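Section 4: Washing and Drying Fleece

Jomard Washer-Dryer, Model 3030

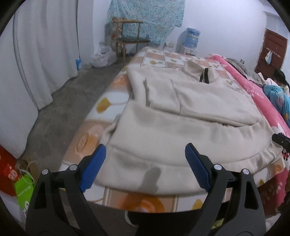
Fleece needs less heat and less spin than cotton, and the factory settings on the 3030 are too strong for it. Use the Gentle program for sweatshirts, blankets and lined jackets. Lay each garment out flat before loading, as with the cream hoodie on the quilt, and check the front pocket for tissues, coins and keys. If the hood has a drawstring, tie the two ends in a loose bow so they do not slip through the holes in the drum.

Washing

1. Close all zippers and turn the garment inside out.
2. Load the drum no more than half full. Do not mix fleece with towels, which shed lint.
3. Pour liquid detergent into the left drawer. Leave the softener drawer empty.
4. Turn the dial to Gentle. The display shows 900, the highest spin speed for this program.
5. Press Spin once to lower the speed for thick or lined items.
6. Press Start. The door locks after 4 seconds.

Note: To add an item, press and hold Pause until the lock light goes out. If water is visible above the door seal, the door stays locked.

Drying

1. Take the garment out and shake it. Pull the hem and cuffs back into shape by hand.
2. Clean the lint filter.
3. Select Low Heat, then dryness level 2.
4. Remove the load when the signal sounds. Seams and pockets may still be damp - hang the garment for an hour before folding.

CAUTION: Do not use High Heat for fleece. The fibers can melt and stick to the drum.

CAUTION: Never dry items that have been in contact with cooking oil, gasoline or cleaning solvents, even after washing.

If the display shows E4 during the spin, the load is out of balance. Press Pause, spread the items by hand and press Start again. For other codes, see Section 7.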